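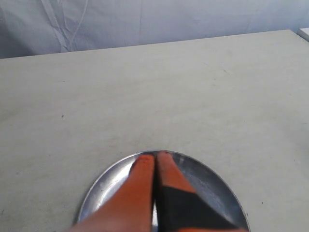 Notes from the Skinden Reading Circle

Dear friends,

The evenings are getting lighter, and attendance at our April gathering was better than I had dared to hope, given that the book was long and the rain was coming down sideways by half past six. Thank you to everyone who came out anyway, and a special thank you to whoever left the lemon cake on the windowsill without putting a name on it. I have your plate. It has a blue rim and it is sitting on top of my refrigerator.

As most of you know, we have been spending this spring with travel writing, and the last month went to The Road Down to Gekumport, which Lionel Royer has been urging on us for two years and which a good many of us had been avoiding for the same length of time on account of its 988 pages. I will admit that I was one of them. I started it in the bathtub, which was a mistake with a book that heavy, and then moved to the kitchen, and somewhere in the second week I noticed that I had stopped checking how far I had left to go.

For those who couldn't make it, the book follows a salt merchant's widow who walks from the hill town of Yimer to the coast to settle her husband's debts. She has 43 letters in her bag, one for each person he owed, and she has made up her mind to deliver every one by hand. Some of the people are kind to her and some are awful, and a few have died by the time she gets there, so she reads those letters aloud to whoever answers the door. The chapter at the ferry house took up most of our evening. Half the room thought she should have kept walking and the other half thought she should have stayed and married the ferryman, and I don't believe a single person changed sides, though voices were raised in a friendly way.

Lionel read us the passage about the bread ovens, and he read it beautifully. He also brought a map he had drawn himself, with the widow's route in red pencil, and it helped a great deal, because the author is not always generous about telling you where you are. We passed it up and down the rows until it was quite soft at the folds. He has offered to make a clean copy for anyone who is still reading and would like one, so just ask him.

There was also some grumbling, and I promised to report it fairly. Several people felt the first 300 pages could have been trimmed, especially the long section about weights and measures. Hervé Hamel, who taught bookkeeping for most of his working life, said the weights and measures were his favorite part and that he would have gladly read more of them. He explained how the merchant had been cheating on his scales all along, which most of us had missed completely, and I went home and reread the whole section with a pencil in my hand. It is a different book once you know that. If you gave up early, I would gently suggest going back and trying those pages again with Hervé's idea in mind.

Now, on to the next one. We voted, and the winner by a comfortable margin was Winter Boats at Stanen, a much slimmer book that you could easily finish over a couple of rainy afternoons. It is a memoir of a childhood spent on a frozen lake, with a grandmother who repairs sails and never seems to sit down. I have only peeked at the opening, but I liked the voice right away. The library has 3 copies set aside for us at the front desk – please keep each one for a week at most and then bring it back so the next person gets a turn. If you buy your own and don't want to keep it afterward, the library will happily take it for the sale shelf.

A few small things before I let you go. We will start at seven next time instead of half past six, as several of you have been rushing your suppers. The side door sticks, so push it with your shoulder. If you need a ride, call me or leave a message with the front desk and we will find someone coming from your direction. And if you have a favorite line from the Gekumport book, please send it along – I'd like to print a handful of them in the next newsletter, and so far I only have my own, plus two from Lionel, who would like it known that he has plenty more.

Happy reading, and I'll see you at seven.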